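Home | Essays | Kitchen | Storage | Archive

The Case for the Plain White Box

Thursday, January 11, 2018

I keep fruit in an open plastic box on the table. I have done it for years and I think more people should. A fruit bowl is a nice object, and I have owned several, but it is a bad place to keep fruit.

The trouble with a bowl is its shape. Everything rolls to the middle. The oranges at the bottom carry the weight of the ones on top, and you don't look at them until you have eaten your way down. By then one has gone soft on its underside and the one beside it has started too. You throw out both and wash the bowl, and then you fill it up again the same way.

A box with a flat floor doesn't do this. If you fill it one layer deep, every piece is in view from above. You can see which one is going and eat it first. That is most of my argument, and I could stop at this point, but people push back on it more than you would expect, so I will go on.
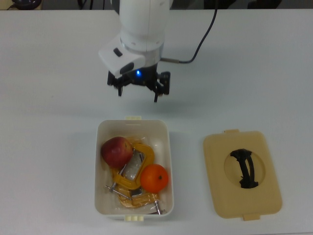
A pale tabletop, with room on it for a container.

The first objection is looks. A plastic box on a dining table looks unfinished, people tell me, as if somebody was halfway through putting the groceries away. I understand this. My answer is that a table is a work surface for most of the day. We eat on it for an hour or two and the rest of the time it holds mail, homework, a laptop and whatever came in from the car. A plain box on a pale table hardly shows. A painted bowl asks to be looked at, and then it asks for the table around it to be cleared so that it can be.

I bought my first box at Brorkero, in the aisle with the drawer dividers. It was sold for office supplies. The store also had a line of fruit bowls from Ojala that season, hand-glazed, and the cheapest one was 34 dollars. I paid 2 for the box. I am not saying the bowl was overpriced. Someone had to make it and glaze it. I am saying that for the job of holding tangerines on a table the box did better, and when it got scratched I didn't mind.

The second objection is air. Fruit needs it, and plastic doesn't breathe. This is true of a box with a lid, and I would never put a lid on one. With the top open and the fruit in a single layer I haven't had a problem, even in July, when my kitchen is hot by nine in the morning. What I have had a problem with is crowding. If the pieces are packed against each other, damp stays between them. Leave a gap. If the fruit won't fit with gaps, you bought too much fruit, and the box has told you so. A bowl will let you keep piling.

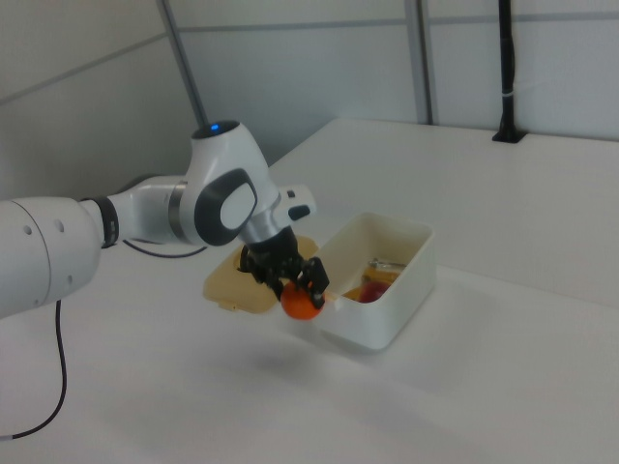 What Kind of Box

Rectangular, with rounded corners. Square inside corners collect crumbs and the little green stem buttons that fall off tangerines, and you end up digging at them with a toothpick. Rounded ones wipe out with one pass of a cloth.

Walls that flare a little are better than straight ones. Your fingers need somewhere to go beside the fruit when you pick it up or put it down, and a tight straight wall gets in the way. Keep the walls fairly low as well. Deep boxes invite a second layer, and then you are back to the bowl.

White is the best color, and I didn't believe this until I tried others. I had a dark green one for a while, from Ploltetti, and it hid everything. A spot of mold at the bottom looked like the bottom. Orange fruit in a white box is easy to check from across the room, and a leak or a stain shows the same day.

Placing, Not Dropping

This is the part where I sound fussy. Most of the bruises on my fruit used to come from me. I would tip the bag over the bowl and let it all tumble in. A tangerine looks tough because of the peel, but the peel hides the damage more than it prevents it. Now I take each one out of the bag, lower it over the side and let go when it touches the floor of the box. For a normal week of shopping it takes a minute or so.

My apartment building, the Senimetti, has 166 units, and I'd guess there is a fruit bowl in most of them. I have seen plenty of those kitchens – we used to have a monthly supper that moved from door to door – and the same thing was in nearly every bowl. A few good pieces on top, then an old lemon, a couple of rubber bands and somebody's keys. A bowl turns into a place for things that don't have a place. A box can too, but keys in a shallow white box look wrong right away and get moved.

I still have one bowl. It comes out when there is company, with fruit from the box in it, and goes back on the shelf the next morning.

Contact the editor | Copyright 2018 | All rights reserved | Back to top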